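Feria del hogar de Pakutitz, jueves, notas rápidas

Llegué a las nueve y pico, sin desayunar, con la cola dando ya la vuelta al pabellón. Catorce euros la entrada. Guardarropa aparte, claro. Mochila al hombro todo el día.

Empiezo por lo que me interesaba: suelos. El expositor de Thibodeau, pasillo central, imposible no verlo. Tablones anchos, mucho roble claro, un nogal ahumado precioso que no tenía precio puesto (mala señal). Pregunté. Mejor no haber preguntado. Muestras de tamaño postal para llevar, eso sí, y me traje cinco. El chico que atendía sabía de lo suyo, me explicó lo de la dilatación junto a los ventanales en dos minutos y sin folleto.

Textiles, flojo. Mucho lino lavado, todo en el mismo color arena. Una cortina gruesa que me gustó, 212 euros el par, confección incluida. La apunto para el dormitorio, pero tengo que medir otra vez porque no me fío de mis medidas de febrero.

Festden traía cocinas. Tres montadas enteras, se podía abrir todo. Cajones que cierran suaves, bisagras buenas, y luego un zócalo que bailaba al tocarlo con el pie. La esquinera con bandejas giratorias la probé cuatro veces, me convence. Plazo de entrega: 31 días laborables desde la medición, dicen. Ya veremos.

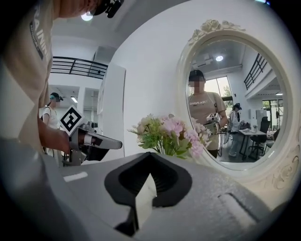 Comida. Bocadillo de tortilla seco y una cola larguísima para el café, mejor salir a la calle, enfrente hay un bar con menú. Las mesas de dentro se llenan antes de la una y ya no se vacían. El agua, cara.

Por la tarde, iluminación. Betum enseñaba lámparas de papel plegado, bonitas, y unos apliques con regulador que por fin no zumban. Me quedé un buen rato. Aplique pequeño a 265, precio de feria, y no sé yo si en tienda será mucho más. Pedí que me lo mandaran por escrito, todavía nada.

La charla sobre reformas en pisos antiguos empezó tarde y se oía fatal. Me fui a la mitad. Lo único que saqué: mirar la instalacion electrica antes de elegir ni un azulejo. Vale.

Los baños del fondo, cerrados. Los de la entrada, con cola. Aparcamiento lleno desde las diez, id en tranvía, parada en la misma puerta.

¿Volvería? Sí, pero a primera hora y con el plano de casa impreso, que me lo pidieron en todas partes y lo tenia en el móvil sin batería. Pendiente: llamar a Festden para la medición y poner las muestras de suelo junto a la ventana un par de días.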